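Search the manual
Type at least three letters
9 min read

Section 4. Recording cloth examples

Read Section 3 first. If you skipped it, the arms will remind you by refusing to move.

This section covers two-handed cloth work on the Trano station: flattening, corner lifts and simple folds. You will record 200 examples per task. It is repetitive, and by the second session you will have opinions about cotton.

4.1 Before you start

1. Tape the work area on the tabletop. Gray tape holds up well. The recorder doesn't care what color it is, though it does care if you move the tape halfway through a set.
2. Dress both arms' cables so each hand can reach the far tape line with slack to spare.
3. Home both arms from the Cerkia panel and wait for the second beep. The first beep means nothing. We have asked.
4. Open a new set and type the task name in lowercase. "Fold", "fold" and "FOLD" are three different tasks as far as the Amlow uploader is concerned.

CAUTION: Keep your own hands outside the tape while the arms are live. The fingers close at the same speed whether they have found a hem or a thumb.

4.2 Recording one example

5. Drop the cloth inside the tape from chest height. Don't arrange it. A tidy start teaches the system to expect tidy people.
6. Press the left pedal to begin.
7. Bring one hand to a corner and pinch. Lift just enough to get the fabric off the table.
8. Use the other hand to hold the cloth down while you work.
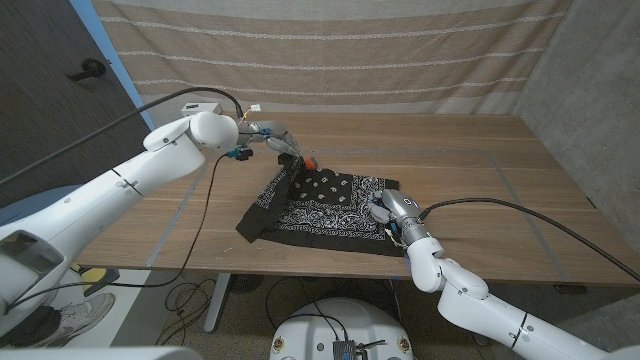 Can I keep an example if I fumble the first pinch?
Keep it, as long as you recover and finish the task in the same recording. The system needs to see a miss followed by a second try. Throw it out only if you stopped, reset the cloth by hand, or went to answer the door.

9. Finish the fold, open both hands, and raise them clear of the cloth.
10. Hold still for a moment, then press the right pedal to end. Most bad files come from people who press it while still retreating.
11. Mark the example Good, Recovered or Discard. There is no Nearly. Peadar Brophy requested one in January and the ticket remains open.

NOTE: Any example over 3000 steps is split in two, and the second half arrives in training with no idea how it got there. If you are still chasing a corner at that point, discard and start over.

4.3 Changing things up

12. Swap the cloth after every 10 examples. Mix plain and printed pieces, light and dark. Busy prints are harder going, so include plenty.
13. Change the leading hand when you change the cloth. Left to themselves, operators lead with their favorite, and so will the model.
14. Take a break after each set of 14 minutes. The Wieczorek pedals log your reaction time and the graph is not flattering.

CAUTION: Do not iron the cloths. One site did, and its examples had to be filed as a separate material.

4.4 Closing the set

15. Home both arms, then cut power at the station switch.
16. Check that the example count on the panel matches the folder. If they differ, believe the folder.
17. Start the upload before you leave. It resumes after a dropped connection, usually from the beginning.

Continue to Section 5, Reviewing and trimming.

We use cookies to remember your language and manual version. Accept all / Manage settings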